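Ticket 342: Security hold not clearing at Sultby check-in desks
Product: Illadix passenger check
Customer: Dinel
Status: Resolved
Priority: 2

Problem reported
Desk staff at Sultby say that some passengers whose names match an entry on the watch list are still shown as held after their documents have been checked by hand. The agent enters the passport details, the match is marked as false, and the screen goes back to "Refer to officer". The boarding pass won't print. Passengers are being sent to the security office a second time for a check they have already passed.

First seen in May, on the early departures. Lacerda airport runs the same version and has not reported it.

First reply
Please confirm whether the hold comes back at once or after a delay, and whether it comes back if the passenger is moved to another desk. Please don't send passport scans or full names through the ticket. The booking reference is enough.

Customer update, 06:40
It comes back as soon as the booking is closed and reopened. Same result at every desk we tried. On flight 425 we had a family on one booking. The father was the only match, but all of them were held again after he was cleared. We printed their passes from the supervisor login in the end, and the officer signed the paper form.
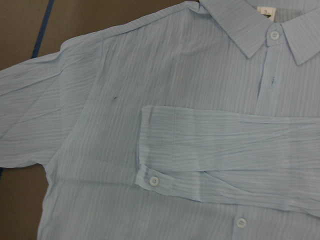
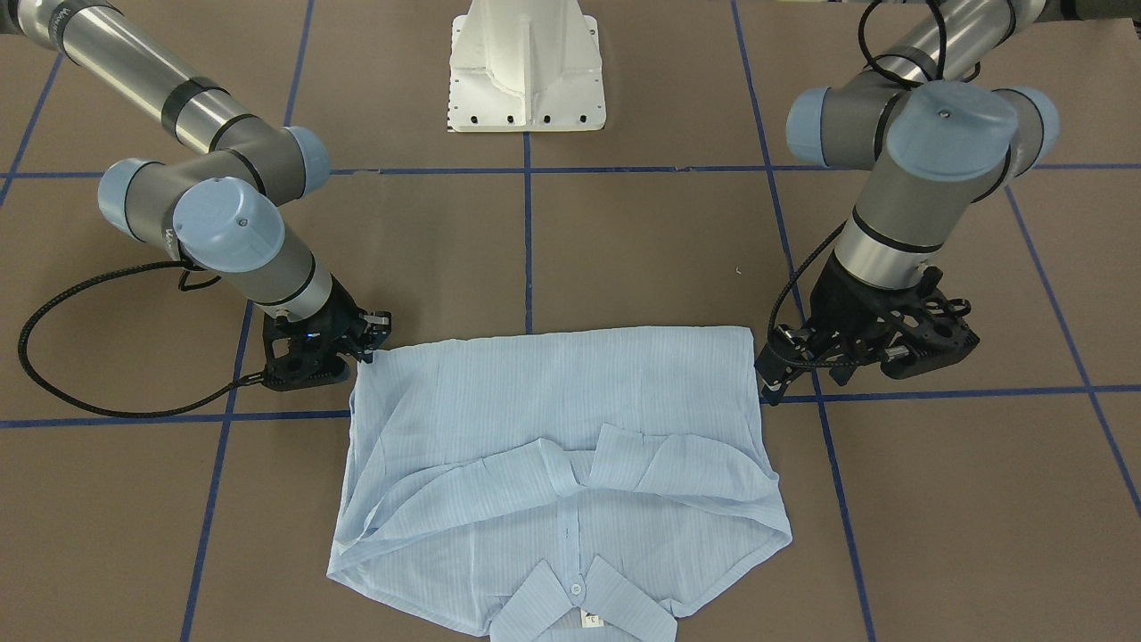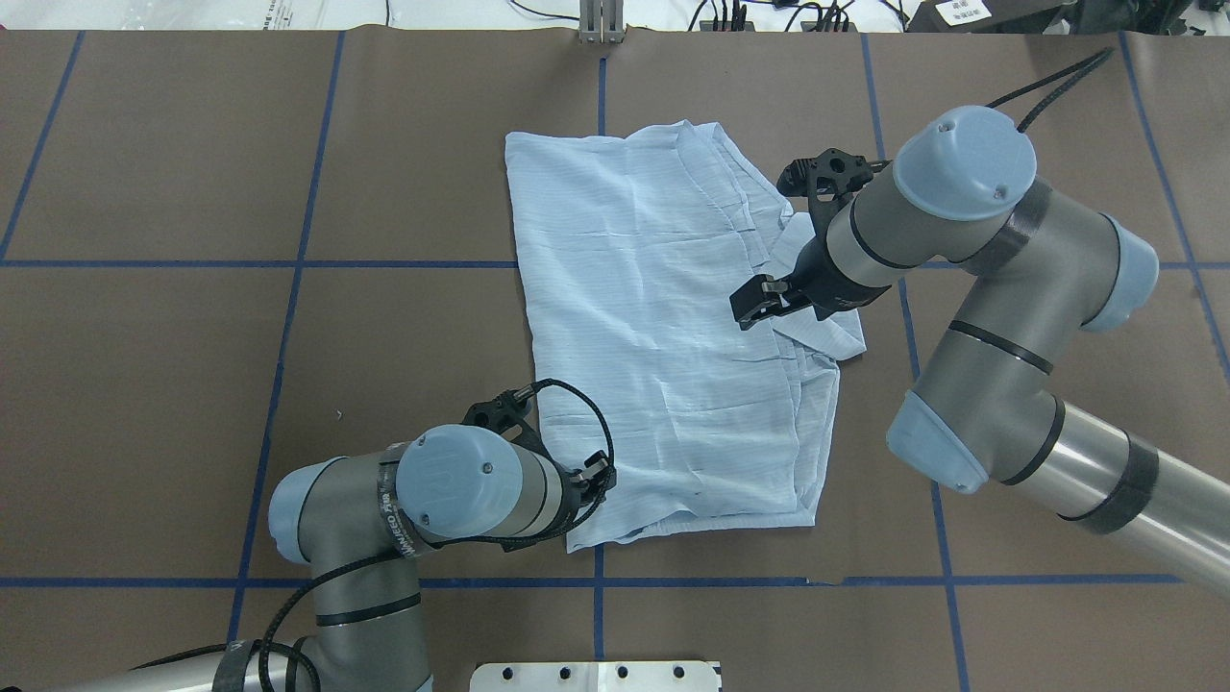 Maureen Tighe
Second-line support, Illadix

Findings
I can reproduce this on the test system. When an agent marks a match as false, the result is saved against the passenger. When the booking is reopened, the system reads the hold from the booking, where it was never removed. With a group booking the hold is then copied to everyone in the group, which explains the family on 425.

Lacerda does not see the fault because the "Check hold per passenger" setting is on there. At Sultby it was off. The change log shows it was switched off when the desks were moved to the new group check-in screen.

The watch list itself is not affected. No names were added or changed by this fault, and a cleared passenger is not being reported to anyone as a fresh match.

Steps taken
Turned on "Check hold per passenger" for Sultby.
Restarted the desk service after the last morning departure.
Removed the old holds from bookings where the passenger had already been cleared.
Asked Dinel to stop using the supervisor login for these cases, as passes printed that way skip the hold record.

Waiting time
The setting can take up to 4 hours to reach every desk. Until then, if a cleared passenger shows as held, refresh the booking from the menu. Do not close it.

Customer update, 15:10
Working at all desks now. Two matches this afternoon, both cleared by the officer, and both passes printed normally. Could the setting be locked so the next screen change doesn't turn it off?

Reply
Lock added for Sultby and Lacerda. The fault in the group screen has been passed to development under a separate ticket. Closing this one.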